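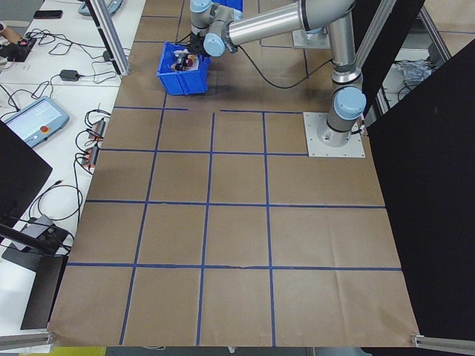
# Brirkent Tote Sorting: README and Data Card

Share this page (6) | Comments (29)

Hello and welcome! If you've landed on this page you are probably a new club member, a parent who got curious, or somebody from another school who wants to use our recordings. All three are fine by us. We're the student robotics club at Brirkent, and this is the write-up for our spring project, in which a robot arm learns to take small mixed objects out of a blue tote and set them down on a floor grid. It took us a lot longer than we planned and we had a wonderful time doing it.

## What's in the folder

There are 900 recorded attempts, grouped into 68 sessions. An attempt starts when the arm leaves its rest pose and ends when it gets back there, whether or not it brought anything along. Please don't throw the failed ones away! Oluf Þórarinsdóttir spent most of a month labeling them, and they taught us more than the good ones did (there is a whole folder called "slipped" that we're oddly fond of).

Each attempt has a video, a log of the joint positions, and a short text note typed by whoever was on the pendant. The notes are uneven. Some say "ok" and some are a full paragraph about a red thing that wouldn't stay put. We fixed the spelling only where it changed the meaning.

## The work area

The floor is brown kraft paper with a grid of blue painter's tape on top, and the arm's base plate is bolted down beside it. We tried drawing the grid in marker first, but the tape was easier to see on video and much easier to move when we changed our minds, which we did often. The cells are roughly square. Please treat them as named places to put things and measure from the base plate if you need real distances.

The paper creases. We replaced it between some sessions, so the wrinkles in the early videos won't match the later ones, and if your program is picking up on creases you'll want to know that. Black panels stand beside and behind the arm to keep the background plain.

## Running a session

1. Walk the whole area before powering up, and check that the tote is inside the arm's reach.
2. One person sits at the white table with the pendant and stays there. That person has the red stop button and does nothing else, not even snacks.
3. Load the tote with a mixed handful from the parts shelf. Don't arrange them nicely.
4. Start the recording, say the session number out loud, then start the arm.
5. Type the note right away. You will not remember later — we promise.

## Known problems

- In 29 attempts the joint log starts late. They're marked "late_log" in the index.
- Six sessions have no sound. You'll miss the spoken session number, so go by the folder name.
- Dark objects are underrepresented. We mostly had bright ones on the shelf.
- The cable near the wrist passes in front of the gripper in some videos. Those attempts are still in the set.

## Using it

Classes and clubs may use everything freely. Tell us what you made, please, we love hearing about it. Grethe Hviid, our faculty advisor, reads the club mail and will pass it on. We'll be showing the project at the Vokosbridge open house in June, where the Lauritsen prize for student work is also handed out, and you're very welcome to come say hello.

Related projects

Womness line follower: build notes
Gripper fingers, second try
How we label a slip
Getting ready for Vokosbridge

This site uses cookies to remember your settings. Accept | Manage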